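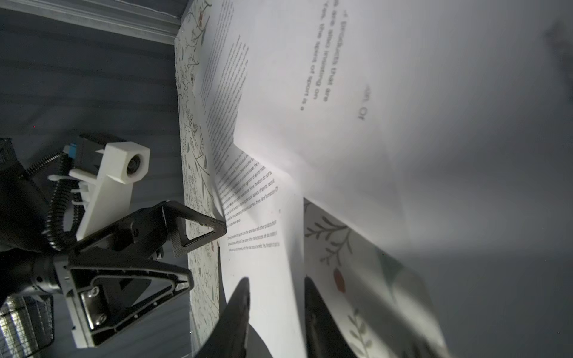 Printed sheets, loose pile, Skestavex room.

20 August 2023. Sunday, so the projector had the building to itself apart from me and Bheki.

Ran reel 7 of the Pultance comedy again to check the sound sync. Still out at the car wash gag. The punchline lands before the man falls over, and it gets a bigger laugh that way (Bheki, twice). Thandeka Mtshali wants it fixed regardless. She has read the reviews.

Moved the audio back 100 ms, then 500 to be silly, then settled on 262. Lips match. The joke is now exactly as funny as Jullitz wrote it, sadly.

Fourie lamp flickered once during the wedding speech. Could be the lamp, could be criticism. Swap it before the next screening.

To do: relabel reel 7, ask Thandeka if the sequel is really coming, find the good splicer.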